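Friday, late

Kitchen table again, and I am not even sorry. The shed is too cold for soldering in the evenings and the light in here is better, so the whole business has moved indoors until the weather turns.

Big news first. The second hand gripper closes properly! I have been fighting the left linkage on it for most of March, and tonight I finally pulled the pin, dressed the bore with the little round file, put it back and felt it go all the way through the travel without that horrid notch at two-thirds. I squeezed it for ages just for the pleasure of it. Saadet rang in the middle and I made her listen to it over the phone, which she bore very well considering there is nothing to hear when it's working.

So that's the pair. The plan (mine and Gualtiero's, though he'd say mostly his) is still to do all the practice by hand first, me holding the grippers and picking things up, and only then bolt them to the arms at the Burncombe workshop. Birsen thinks we're mad not to go straight to the arms. I think we'd have spent the winter untangling two problems at once. Having one in your own fist, you feel straight away when the pads are skating or when you've come in too high, and that's been worth every sore thumb. 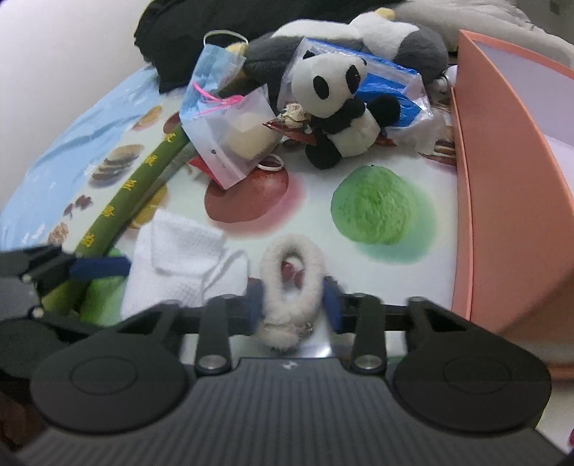
Soft things are the hard part. Blocks and jar lids were easy by the second weekend, but plush gives, and gives some more, and then pops out sideways like a wet pip. My trick, for what it's worth, is to come down slower than feels natural and stop squeezing a touch before I want to. Written on the wall calendar so I don't forget: LESS. Hüsnü has been after me to try a softer pad and I think he's right, so I've got a set curing on top of the fridge, a bit thicker at the tip. If they come out without bubbles I'll fit them tomorrow.

The log is up to 278 goes, of which I'd call 172 good. I know that's nothing to brag about, but the early ones were shocking and I'm keeping them in. I want over 300 before we take it all across to Burncombe, and at this rate that's one more decent evening. I can't wait!

Not done: the cable on the left one still needs a proper strain relief, because the zip tie is a disgrace. Also the housing screws want threadlocker — the blue, NOT the red, we all remember last time. Efe has my small torque driver and I must get it back off him before he forgets whose it is.

Fingers smell of isopropyl. Hands aching in a very satisfying way. Kettle, then bed, then another look at those pads before breakfast if I can manage not to poke them tonight.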